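Filed under: Work log / Manipulation

16/09/2021

Back on the reach planner for the kitchen sim. Skovden still drops the wrist target whenever the arm solver returns two elbow solutions of equal cost. I added a tie-break on distance from the previous joint state and reran the batch on seed 3852. Failures went from 32 to 4. The remaining ones all involve the thumb and the counter, so I opened the viewer and stepped through by hand.

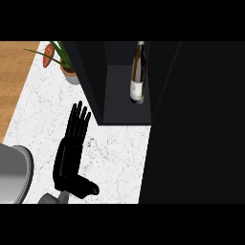

Why not plan hand and arm together? The joint search is too slow at our control rate, so the arm gets a path first and the fingers are solved along it.

The thumb is modelled as one capsule in Grulero, and the capsule is fatter than the mesh. With the hand low over the marble, the checker reports contact while the render shows a gap. Larysa Tkachenko wants the capsule split at the joint. I'd sooner shrink the radius first and see what breaks.

Cabinet and bottle collision shapes look fine. Left the plant leaves out of the collision set again.

Tomorrow: radius change, rerun, log the solver timings properly. Must move the config out of my home directory before November.

Comments

elum: Same capsule problem here. Splitting it cost us a bit of speed but the false contacts went away.

Kazlauskienė: Is the tie-break weighted per joint?

elum: +1, would like to know that too

Contact | © Work log | Back to top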